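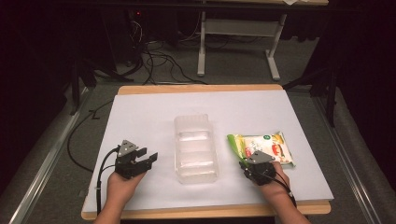

SOKSTEAD, November

Sokstead, the contract packing company, has set aside money for its first full set of hand-held gripper stations and will decide by spring whether to buy them outright or rent for another year.

The plan covers six stations at the company's Laur Street building. Each one consists of a table, a white work board, a pair of grippers strapped to the operator's hands, cabling and a cabinet for the electronics. Operators use the grippers to handle snack bags, plastic tubs and other packaged goods, and the recordings are used to train the robot arms that Sokstead expects to put on its mixed-case packing line.

Olga Barros, who runs equipment planning at the company, said the budget was built from the table up.

"We started with the price of a pair of grippers and thought we were nearly done," Barros said. "Then we added the boards, the stands, the cables, the storage and the floor space. The grippers came to less than half of the total."

Two suppliers are still being considered. Clora has offered a rental contract that includes replacement parts and one service visit a month. Pukard is offering a straight sale with a one-year warranty, after which repairs would be billed by the hour. Sokstead did not release either price.

Cables are one of the larger items under repairs. The grippers on the present station are wired, with a line running back along each forearm, and Barros said the connectors wear out well before the gripper fingers do. The draft budget allows for 65 spare cables in the first year. A wireless version was priced and dropped from the plan after battery changes were added to the labor estimate.

The building also needs work. The planned stations will take up 700 square feet on the ground floor, in a room now used partly for pallet storage. Two new electrical circuits have to be run before the tables can be moved in. The carpet will stay for now. Replacing it with a hard floor is listed as a separate item for the following year, along with covered channels for the cables.

Tirta Sinaga, the shift lead for the stations, asked for changes to the first version of the plan. It had called for six operators working full shifts at the tables. The revised version has nine people rotating, with no one wearing the grippers for more than 50 minutes at a stretch.

"It isn't heavy work, but it's in your wrists," Sinaga said. "If you budget for six stations you need to budget for more than six people."

Sinaga also asked for money to buy the goods themselves. Bags and tubs get creased or cracked from repeated handling and have to be replaced, and the first plan had no line for that. The new one pays for 200 items a month, chosen from the products that customers send through the packing line most often. Clear plastic containers were added to the list this fall at the request of the engineering group, which wants more recordings of see-through packaging.

The company logged 1,133 hours of station time in the last budget year. It wants to double that, and the rent-or-buy question depends mostly on whether it can. At the current number of hours, renting costs less. At twice the number, the purchase would pay for itself in the third year, according to the planning department's figures.

No robot arms are included in this round of spending. Those will be budgeted separately once the line layout is settled, and Barros said the company would not ask for bids on them until the new stations have been running for at least six months.

Both suppliers have been asked for final quotes, including delivery times and the cost of training. Staff who work at the stations will get a chance to try both models before the choice is made, with the first session set for a Sunday, when the packing line is down.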